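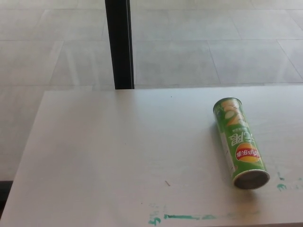

Figure 2. Green chip can lying on its side on a white tabletop, with the lettering upside down and the metal base toward the lower right.

4.2 Cans and other round packages

Round packages made up a small part of the material but took the most time to code. Of the 639 table records from the Surberg and Tulloten sites, 77 included at least one cylinder lying on its side. Cans standing upright were coded with the boxes in Section 4.1 and are not discussed again here.

We coded three things for each lying package: the direction of its long axis compared with the nearest table edge, the direction of the lettering, and which parts of the printed front could be seen from the viewing side. The first was easy. Two coders (Egger and Strebel) worked apart and then compared sheets, and they differed only on short, wide tins, where the long axis is hard to tell from the width. The lettering caused more trouble. On a box, a face is either toward the viewer or it is not. On a can the front wraps around, and a small turn takes part of a word out of sight while the logo stays in full view.

The snack can in Figure 2 is a fairly clear case. It lies at a diagonal, so it was coded "oblique" for axis. The large Chinese characters and the Lay's logo are both in view and both upside down, so it was coded "inverted, front visible." A person standing on this side of the table would have to turn the can or walk around to read the text in the usual way. The logo is a different matter. Its red banner and yellow sun shape can be picked out in any position, and we therefore kept a separate code for marks that can be recognized without being read.

Flavor was coded only where the printed pictures gave enough to go on. Coders were told not to guess from the color of the can, as green is used for several flavors in this kind of product. Where cucumber slices or similar artwork could be made out, the coder wrote down the artwork first and the likely flavor second. The flavor stayed marked as uncertain unless the text confirmed it.

Marks on the tabletop were noted on the same sheet. In Figure 2 there is a broken teal-green streak along the front part of the table and a smaller group of smudges to the right of the can's base. We wrote these down as "colored residue, source unknown" and did not try to separate paint from marker. They matter for the coding of color contrast, where a green package and a blue-green mark can end up in the same color group if the groups are drawn too wide. Hauser's first set of groups had this fault, and the sheets coded with it were done again in October.
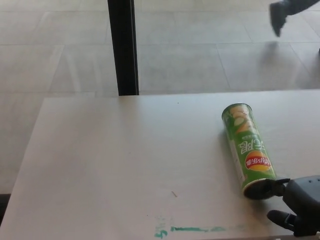
4.3 Packages with no clear front

A further set of items had no side that could be called the front. Most were plain jars and refill tubs with the same print repeated all the way around. For these we dropped the lettering code and kept only the axis and the position on the table.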